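Pinza de mano, tercera versión

2026-03-15

Sigo con la pinza de mano en el taller compartido de Hosbridge. La segunda versión cerraba torcida: un dedo llegaba antes que el otro y empujaba la pieza hacia un lado. Desmonté los dos, medí los soportes y el izquierdo tenía más holgura en el eje. Lo he vuelto a imprimir con el taladro más justo y he cambiado el casquillo.

La impresión de todo el juego me llevó unas 48 horas repartidas en varias noches, con el filamento verde oscuro que sobró de agosto. El peso final es de 577 gramos con la batería puesta. Esperaba menos, pero la empuñadura es maciza y no quiero tocarla todavía.

Lo que más guerra me ha dado son las almohadillas. Probé a pegarlas con cinta de doble cara y se movían al apretar. Ahora van con adhesivo de contacto, lijando antes el plástico con grano 175 – el único que quedaba en el cajón – y dejándolas prensadas hasta el día siguiente. El corte me sigue saliendo mal en el borde de abajo. Tengo que comprar cuchillas.

Para las pruebas uso la plataforma Tang, una placa de acrílico sobre postes metálicos. El ejercicio consiste en acercarse a un poste, cerrar los dedos y soltar sin desplazar la placa. Lo hago siempre sobre la mesa blanca, que da menos problemas con la luz.
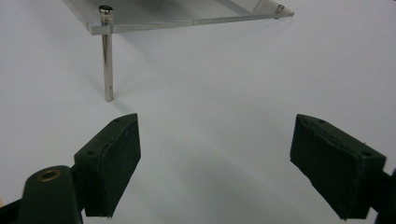

Los dedos abiertos delante del poste, con la placa detrás.

Queda pendiente el tope de apertura. Ahora mismo son 4 tornillos y una arandela, y se afloja. También quiero pasar el cable por dentro de la empuñadura, aunque eso obliga a rehacer media carcasa. Los archivos los subiré a la carpeta Lokham cuando haya corregido las medidas del soporte derecho.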